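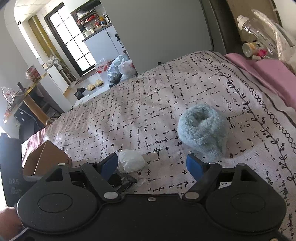 Who gets to change the home-visit rules once a visit has started? Only the person holding the rule sheet that day, and only to make a rule stricter. Loosening waits until we are back at the bench and two of us have signed it.

Print this page | E-mail this page

Thu 7 May - bench notes, handheld gripper, rules + good practice

Writing this fast before the Brelldale van goes. Sandamali has the rule sheet today, I have the notebook. Gerd wants rev 4 of the sheet by the end of the week so most of this is for him. Sorry for the handwriting in the paper copy, typed version is no better.

Bedrooms first. Rev 3 says "bedroom surfaces as found" and then two lines down says "clear personal items before start". Can't do both. Argued it over with Sandamali. Agreed wording for rev 4:

- Resident decides what stays out. We ask once, before power on, and write the answer down.
- Whatever stays out stays where it is. No tidying by us, no staging, no swapping a thing for a nicer one.
- Medicine, letters, bank stuff, anything with a name and address on it: resident moves it, not us. If resident is out of the room, we wait.
- Clutter is fine. Bags on a bed are fine, open boxes are fine, plush things are fine. Clutter is what the gripper has to live with later.

Gerd will say the last one isn't a rule. True. Leave it in anyway, new people keep making beds.

Soft goods. This needs its own section, currently a footnote. Long pile is the problem - fluffy slippers, shaggy cushions, that kind of thing. Fibers get in at the finger pivot and you don't see it until the close feels gritty. Proposed:

- Approach from above, stop, close slow. No sweeping sideways through pile.
- After any fluffy item open fully, look at both pads and both pivots, pick off what's there.
- Tweezers in the kit, the flat ones. NOT a knife, see last month.
- Pads wiped before the next item. Dry cloth only on the blue ones, no spray.

Thin plastic bags: grip the bunched part. If you pinch one layer the bag opens up and the contents go where they like. Rule sheet says "grasp at centroid" which means nothing for a wadded bag. Strike it.

Small dark things on light bedding. Fine to see, easy to knock when you bring the fingers down for something else. Put in: look at what is under BOTH fingers before closing, including the one you're not thinking about. I keep failing this myself.

Cables. Rev 3 covers floor cables only. Add: any cord near the gripping hand runs back along the wrist and is checked before the first grasp. If it snags, open the hand and stop, don't pull. Kuhlmann clip is OK for this but the small size only, the big one catches on sleeves.

Screws. We said torque check every morning. In practice it gets done when somebody remembers. Check log for the Wunby unit: 11 checks, 2 of them found something loose, both on the finger arms. So the check is worth the time. New rule is paint mark across every screw head on the arms and center plate, look at the marks before each room, driver comes out only if a mark has moved. Quicker and it leaves less room for forgetting. Still do the proper torque check in the morning, this is on top.

(Sandamali: who paints them? Me. Today if the paint pen is not dried up again.)

Hands. Second hand stays out of the finger gap. Obvious, written down nowhere. Now it is. Also no reaching past the tool to shift something out of the way while the other hand is still squeezing. Put the tool down on a flat surface first, pads up. Not on the bed, not on the resident's table if it's glass.

Shoes. We take ours off or use covers, whatever the household does. Ours go outside the work area and not in with the household's shoes, or the item list gets wrong. Happened at Brelldale, item 911 on the list was Gerd's left boot.

Doors and rooms you can see into. Resident agrees to a room, they may not be thinking about what shows through the doorway. An arch has no door to shut. So the consent form has to ask about the next room too, kitchen, hall, whatever is in view from where we stand. Sandamali is rewriting that box. Keep it to one sentence or people skip it. Her draft: "From this room we will also be able to see into ____. Is that OK?" I like it. Leave it alone.

Daylight. If there is a glass door or window facing us, write down blind or no blind. Don't change it half way thru a set. If the sun changes it for you, note the time and carry on.

Stop words. Rev 3 has three different ones. Pick one. "Stop" is good enough, everybody already knows it. Anyone can say it, resident included, and nobody has to give a reason. Tool opens, goes down, then we talk.

Logging. One line per grasp attempt: item, surface, got it or didn't. Failed grasps count the same as good ones, do not leave them out because the page looks bad. Briro template has a column for "reason", people write novels in it. Cut to one word from a list: slip, snag, miss, dropped, other. I'll do the list.

Things NOT settled:
- Do we rinse or replace pads after food? Gerd says replace. More expensive, he can find the money.
- Gloves. Sandamali wants thin ones for all home work. I get worse feel on the squeeze with them on. Try one morning each way and compare.
- Pets. Nothing in the sheet at all. Cat hair is a pile problem, the cat is some other problem.
- Whether the stricter-only rule applies to Gerd when he visits. Sandamali says yes. So do I.

To do before rev 4:
Paint marks, me. Consent box, Sandamali. Strike centroid line, me, done already. Order tweezers, flat. Ask Gerd if the sheet can fit on one side of paper, nobody turns it over and the stop rule is on the back.

Added later, after lunch - paint pen was dried up. Borrowed a white one from the Kuhlmann bench, needs to go back tommorow. Both finger arms marked, center plate not yet.

2 comments | 4 shares
E-mail this page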